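Staff > Catering > Meetings > Minutes

Bar and Pastry Prep: Automation Meeting, October

Tuesday, 2:30 p.m., Larnis building. Chair: Hubert Hofstetter.
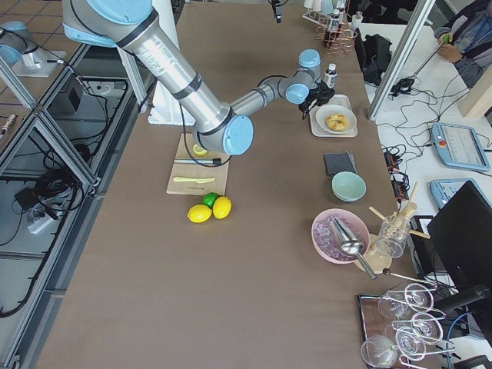

The prep table with arm, board, citrus and ice. 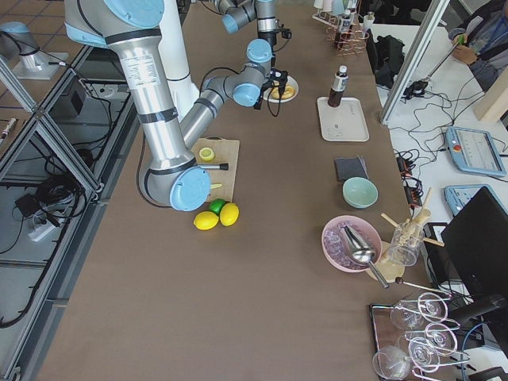 Catering Operations, Lehner Site

1. Minutes of the last meeting were approved with no changes.

2. Workload. Banquet orders now stand at 800 covers a week, up from 600. Hubert said the arms are meant for garnish and plating. Guest service stays with bar staff.

3. Jobs. No positions will be cut this season. Two early prep shifts move to afternoons. Staff asked for four weeks' notice of any change in hours. Agreed.

4. Training. Pendant training takes 38 hours, all paid. Staff who finish may sign for stopping and restarting an arm. The pay grade for this duty is still open. Hubert to raise it with Gillo.

5. Knives. Cutting by hand continues until the safety review is done. Reaching across the table with an arm powered on is not allowed.

6. Next meeting: November, same room.

Last updated: October

Recent items
Shift swap form
Glassware order, Flasent
Minutes, September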